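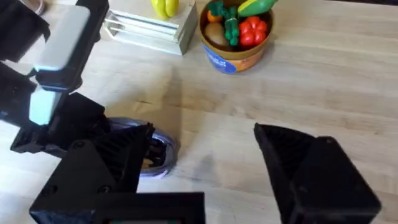 Ticket 2787: Product photos turn gray after upload to Luvier shop

Status: Solved
Opened by: Paraskevi Spanos
Handled by: Annelies Van der Linden, Flokik support
Date: 2018-06-20

Problem as reported

I sell tableware with the Luvier shop plugin. After the last update of the plugin, every new product photo shows as a gray square in the category page. When I click on the square, the product page opens and the big photo is good. Old products are not touched by the problem. I have over 200 products in the shop and I am afraid to change something by myself.

What I tried already: I cleared the cache of my browser, I looked on my phone, and I uploaded one bowl again under another file name. The result is the same.

Reply 1, Annelies

Thank you for the clear report. Please tell me two things. Which image size is filled in under Settings > Media > Category size? And do you use the Chacko theme or your own theme?

Reply 2, Paraskevi

The theme is Chacko, without changes. In Category size I see the number 32. I did not write this number. Before the update it was 200, I have it in my notes.

Reply 3, Annelies

Then we have found the cause. The update has put the category size back to the value of the small cart icon. The shop now asks for a size that the theme does not know, and it shows the gray square in its place. Please do these steps:

1. Make a backup of the shop.
2. Write 200 again in Category size and save.
3. Go to Tools > Rebuild small images. Choose "Only new products".
4. Leave the window open until the bar is full. On Braltley hosting it can stop one time in the middle. In this case, click Continue and do not start again from zero.
5. Empty the shop cache.

Reply 4, Paraskevi

I did all the steps. The bar stopped one time, as you wrote, and I clicked Continue. Now all the squares are gone and the photos are visible in the category page, also on the phone. Must I do this after each update?

Reply 5, Annelies

No, only this one. A correction is planned for August. Until then, please check the number after you change the theme settings. I close the ticket, but you can open it again by answering here.

2 comments | 5 shares

Related tickets
Category page shows products in wrong order
Chacko theme: menu is missing on small screens
Rebuild small images stops with error on Braltley
How to change the cart icon in Luvier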